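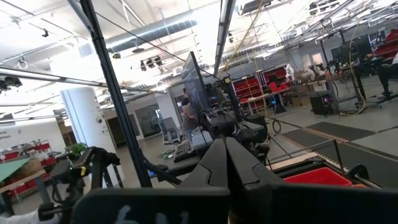 I have a rule about open days, which is to go to them hungry and leave before the speeches. I broke both halves of it in September for Halvorsen, who had sent me three emails promising that their robot lab at Irngate would change my mind about robots doing housework. My mind is easy to find and has been in the same spot for years. The room, I'll grant, was nicer than I'd pictured. It had red storage bins along the walls, a potted plant at the foot of a fat white column, and so much cable and ductwork overhead that I spent the first few minutes looking up. The coffee was fine. I parked in a lot that cost me six dollars and I'm still mad about it.

Marcus Halvorsen gave the welcome himself. He's a tall, pleasant man who says "at the end of the day" a lot, and he talked for longer than the schedule said he would. The system is called Toto. I asked if that was for the dog or the band and he said it was picked before he had a say in it, which I found hard to square with his name being on the door.

The pitch goes like this. You get people to guide the arms through a chore over and over, you save everything, and you train the software on what you saved until the arms can do the chore without anybody guiding them. Marcus said they had 205 sessions of sorting done so far. I wanted to know 205 sessions of what, how long, how many ended badly. He passed me to Benedicta Mensah, who runs the sorting work, and she was the best part of my afternoon, mostly because she answered what I asked. A session is one person's shift at the arms. She didn't have the failures broken out in a way she trusted yet, so she wouldn't give me a number. I've been to a lot of these things and I can't remember the last time somebody declined to give me a number.

Then we got the demo. Two arms, small household things, put each one in the bin it belongs in. I'd been told "autonomous" in the email and again in the welcome. For the first run there was a guy, Emmett Pennington, moving the arms by remote, and the woman next to me clapped like she'd seen the future. She had seen Emmett. He's very good! He got a sock off the table in one try, and I can't always manage that with my own hands before seven in the morning.

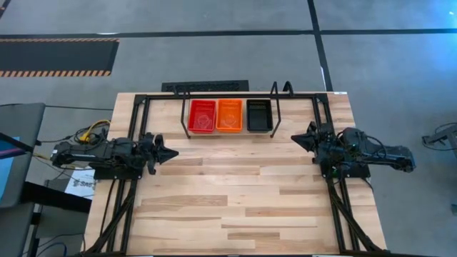 The second run was the software by itself. It did three items. Two went where they were supposed to and the third one, a sponge, got picked up, carried over, and then held in the air while the arm seemed to reconsider. We all stood there. Benedicta let it go on for a good while before she stopped it, and I liked her for that too. Marcus called it "a great learning moment." I wrote that down and underlined it.

Here's my trouble. I have a kid and a dog and a laundry pile, and none of it happens on a clear table with the right answer sitting at the back. When I asked what happens if you move the bins, Benedicta said it copes with small changes and gets worse with big ones. What if something's under something else? Worse. What if it's a thing it hasn't seen? Depends on the thing. Those are fair answers and I'd have been happy with a whole afternoon of them. Instead we got a slide with a kitchen on it and the words "any home, any task," and when I asked Marcus for a year he laughed and went to say hello to somebody.

Booker Crenshaw, who came up with me and writes for a warehouse newsletter, thinks I'm being a crank. His view is that a company called Skarer showed him something much clumsier two years ago and that if you draw the line forward you get somewhere useful. Maybe. I don't love drawing lines through two points. He also pointed out that a warehouse would be thrilled with a machine that sorts into bins that never move, and on that I think he's right, and I wish they'd just sold us that.

We argued about it most of the way home and then about where to eat. Américo Serrano, if you're reading, you asked me to say whether it's worth the drive for the next one. If you can get Benedicta alone for half an hour, yes. Skip the welcome, and park on the street.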